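The drawer of small stands

August 2018

I own more little stands than I own things to stand in them. I don't know when this started. A Skilico order came with a couple thrown in, a shelf kit from Visser came with more, and at some point I must have bought a bag of them on purpose, in gray, like a man with a plan.

So out they came, all over the marble-look tabletop, some upright, one flat on its face, mixed in with whatever else was living there. The striped mug has been on its side on the pink tray next to the checkered cloth, and I keep meaning to do something about the orange bowl.

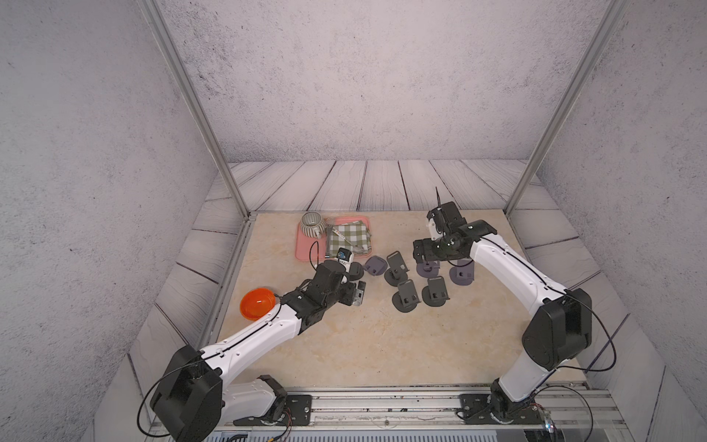 What stays

I allowed myself 2. One for the phone, one for the recipe cards, which slide off it if you cook with any enthusiasm. The rest go in a Brelov box with the spare hooks and the 8 keys that open nothing in this apartment.

The cloth gets to stay on the tray. I like it there, and it hides a scratch. The bowl is under review until September, when I'll need somewhere to put the plums.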